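Last updated: December 2020

3. Padded Outerwear in the Household Inventory

3.1 Scope and sources

The present section considers how households prepare padded outerwear for seasonal storage, and in particular how the bed is used as a working surface for that purpose. It draws on the Mathebula household inventory, which records 3,384 textile items from 145 homes. Coats and jackets with a quilted filling form a modest share of these items, but they account for a large part of the space that residents report as being in short supply. Closets in the homes studied are mostly shallow, and a single padded jacket can take up the room of several folded sweaters.

Earlier work on clothing storage has tended to treat the fold as a finished form: a rectangle of a certain size, placed on a shelf or in a drawer. This approach serves well for shirts, towels and bed linen. It serves less well for padded garments, whose filling holds air and whose outline changes each time the garment is lifted or set down. The handling of the garment before the first fold is therefore given more attention in this section than the fold itself.

3.2 The garment in its gathered state

Padded jackets reach the bed in a gathered state more often than not. They are lifted from a hook, a chair or a laundry pile as a single mass, and the sleeves, collar and hem cannot be told apart until the garment has been turned at least once. The filling collects on either side of a deep crease - the outer fabric, being smooth, slides over itself and hides the seams that would otherwise guide the hand. In Figure 1 the padding has formed a rounded bulge on one side and a wider section on the other, with a deep fold between the two and a patchwork-print blanket on the bed behind.

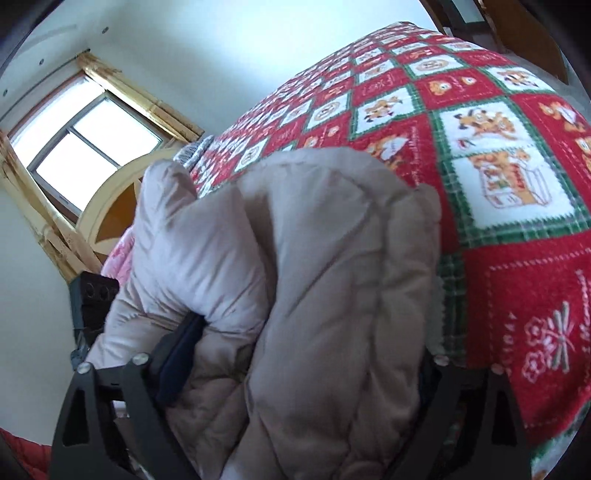
3.3 Laying out

Residents described laying out in much the same terms, whatever folding method they later used. The collar is found first and placed away from the body. The front is turned upward, and the sleeves are drawn out to the sides. Some residents closed the zipper before this stage and others after it; the inventory shows no clear preference. A smaller group left the collar open at the top so that air could escape while the body was being pressed flat.

The stitching pattern of the garment has a bearing on how it lies. Parallel bands bend readily along their seams, so that a sleeve stitched in this way can be brought across the body with little effort. Irregular shapes offer no single line to follow. The jacket in Figure 2 combines the two: its body is stitched in triangles and diamonds and its sleeves in parallel bands. Laid out front side up, it keeps a fold near one shoulder and small wrinkles along the seams and the hem, and the zipper curves slightly on its way down.

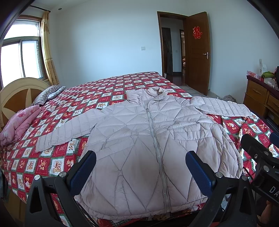 A garment in this position can be inspected as well as folded. Residents used the moment to empty pockets, to check fastenings and to look for marks on the lower front, where discoloration is most often noticed on pale fabrics. The inventory form provides one line for such remarks. It was filled in for 100 of the padded items, and the entries are brief, usually naming the part of the garment and nothing further.

3.4 The bed as a work surface

The bed was preferred to the table in nearly all homes where both were available. Its size is the plain reason given, as a padded jacket with both sleeves extended will overhang most kitchen tables. A second reason, mentioned in the Hikow interviews, concerns the cover. A fleece or other fuzzy bedspread grips the smooth outer fabric and keeps a sleeve in place once it has been drawn out - a polished tabletop does not. The same grip has a drawback. The cover tends to travel with the garment when a sleeve is pulled, and it may gather into folds that then have to be smoothed before work can continue.

Printed covers with a regular pattern of squares were mentioned favorably by several residents, who used the lines to judge whether a hem was straight. This use was not foreseen in the October version of the interview guide and was added as a separate question in the Jikard homes only. The responses should be read with that limit in mind.

3.5 Treatment in the coding scheme

For the purposes of coding, gathered and laid-out garments are entered as two states of one item. The folded state, where it was reached, is entered as a third. Items stored in Skivik boxes are coded by the state in which they were placed in the box, and garments kept on hangers are excluded from the comparison of stored volume in Section 4.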